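The closing-up sweep

We have a rule at the office that the last half hour before a long weekend belongs to the floor. Who made the rule is lost to history. I suspect whoever bought the brooms, because we own a lot of brooms for a place where the main activity is sitting down.

I used to think sweeping was a skill you were born with, like swallowing. Then I shared a tiled room with other adults and found out that everybody has a method and everybody else's is wrong. There are the pushers, who take the wide broom and march it from wall to wall like they're plowing a driveway. There are the dabbers, who go at one corner with a hand brush until the corner begs for mercy. I am a dabber. It's hard on the knees and covers almost no ground, but I have never left a crumb behind in the four square feet I personally patrol.

The chairs are the real enemy. Office chairs on wheels collect hair and thread and the small paper circles from the hole punch, and then they roll all of it back over the part you just finished. In May I flipped one over and spent 23 minutes on the casters with a pair of tweezers. I do not recommend it as a way to spend an afternoon, though the chair did glide beautifully until lunch the next day.

Dustpans I have opinions on. The long-handled kind is a gift to anyone over forty, but the lip never sits flat, so you get that thin gray line of dust that backs up an inch every time you chase it. I bought a Plakus pan for home last year because the box promised a "zero line edge." It leaves a line. It's a very straight one, I'll give them that. The short pan we keep by the wall at work came with no promises and does a better job, provided you're willing to get down there with it.

Then there's what you find. Dust is maybe half of it. The rest is wrappers, little boxes, caps from pens that left us years ago, and once a Zallik loyalty card with 300 points on it, which I turned in to the front desk and have regretted ever since. Small stuff goes in the pan. Anything you could plausibly need again goes on the nearest desk, where it will sit until the next sweep, when it will be back on the floor.

Tape lines are the other thing. If you ever put striped tape on a floor, know that its edges will grab every bit of fluff in the building. I go along ours with the stiff side of the brush, 16 short strokes and then a rest, and I've made my peace with looking ridiculous. The pushers just roll right over it. They finish first, too, and stand there leaning on their handles while I do my corner.

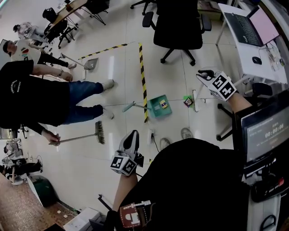 Anyway, I'm putting in for a new hand brush, something with a longer handle, and if the request comes back denied I'll bring the one from my kitchen.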